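1/ I have been cleaning out my late aunt's recipe cards since February and I have opinions now. Thread, mostly complaints.

2/ Aunt Elsa Torvik cooked for 92 years, if you count the early ones when she just stood on a chair and gave orders. She wrote everything down. She wrote it down on index cards, envelopes, the backs of church programs, and once on a parking ticket, which I've kept with the soups.

3/ My cousin Citlali Ocampo guessed there were 1000 cards. I said fewer. We were both adorable. The answer is closer to 4000 and I stopped caring about the exact figure when I opened the piano bench.

4/ First rule of sorting somebody else's recipes: don't read them. Sort by card size and color, get them into stacks, go to bed. If you start reading you'll be in the kitchen at 11 p.m. making something called Wednesday Ham. 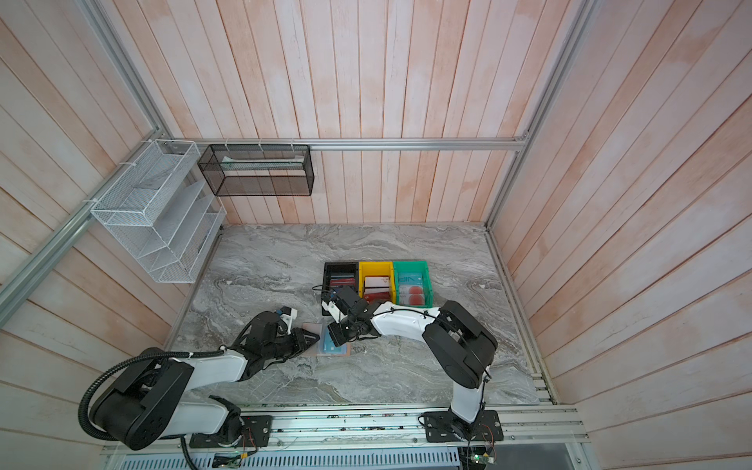

5/ SECOND RULE: DUPLICATES ARE NOT DUPLICATES
I found six cards for the same cardamom bun. Great, I thought, keep one, toss five. Then I laid them out. The sugar goes up over the decades. The butter goes up faster. One version says "less flour, ignore Helge."

6/ Helge is Helge Wikström, her neighbor across the road, who is still alive and still believes in more flour. I called him. He talked for an hour. I now have a seventh version and a headache.

7/ Keep them all, is my point. Clip them together, put the one you'd really bake from in front, and let the family fight over the rest at Thanksgiving like civilized people.

8/ THIRD RULE: GIVE UP ON HER CATEGORIES
She had a system. I have seen the divider tabs. They are: Kvam, Company, Not Company, Cold, Bjarke, and one that just has a question mark.

9/ Kvam is a lake cabin. That tab is everything you can make with one burner and a bad knife. Fine, I respect that.

10/ Bjarke Juhl was her piano student in the seventies. He had a delicate stomach. There are 30-odd cards of beige food behind that tab, and as far as I can tell he only came for lessons on weekday afternoons.

11/ Under the question mark: herring. All of it herring. I feel she knew.

12/ I tried making my own categories and got as far as Breads, Soups, Cakes and Things With Gelatin before running into a card that was arguably all of them. It's in Not Company now. She was right.

13/ For the working pile I ended up with one big bin and no lid. Anything I couldn't place in ten seconds went in the bin. It's a good method as long as you never look at how full the bin is.
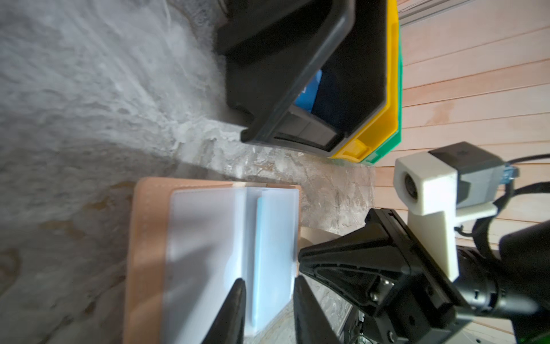 14/ A few people have asked: should you laminate old recipe cards?
Please don't. The heat can hurt old ink and once it's sealed you can't get it back out. Use clear sleeves, the acid-free kind, and copy or scan the ones you plan to cook from. The copy goes next to the stove and gets the gravy on it.

15/ Speaking of scanning. My friend Ruwan Rathnayake told me I could do the whole lot on my phone in a weekend. Ruwan has a very clean house and no aunts.

16/ What worked for me was one soup's worth of cards at a time. Put a pot on, scan until it's done, eat, stop. I'm on the letter M and I've gained a little weight.

17/ Name the files as you go. I have a folder with hundreds of pictures all called scan, scan copy, and scan copy final. One of them is the good meatballs. I'll find it when I find it.

18/ The handwriting. Early Elsa is gorgeous, loopy, full sentences. Middle Elsa is in a hurry. Late Elsa is mostly nouns. I have a card in front of me that says in full: "Veal. Onion. You know."

19/ I don't know!! I was nine!!

20/ If you've got a living relative who cooks, go over there with a measuring cup and get between their hand and the bowl. You'll be unpopular for an afternoon. "A glass of milk" turned out to mean one particular glass, and my uncle broke it in 1988.

21/ Storage. I bought nothing fancy. Shallow baskets and racks beat deep boxes, because a deep box of cards becomes the piano bench all over again. Stand the cards up, leave some slack so you can flip through them, and keep them away from the stove and out of the basement.
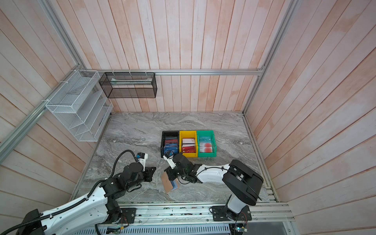

22/ Also leave yourself an empty section at the back. More will turn up. Last week Citlali opened a cookbook and a whole Christmas fell out of it, two kinds of ginger cookie and a note about who wasn't getting any.

23/ I'm not saying who wasn't getting any. He follows this account.

24/ Next up is the gelatin pile. There's one with shrimp and one with shrimp AND pears, and that one has a star on it in red pencil. Citlali says we owe it to her to try it. I've told her she can host.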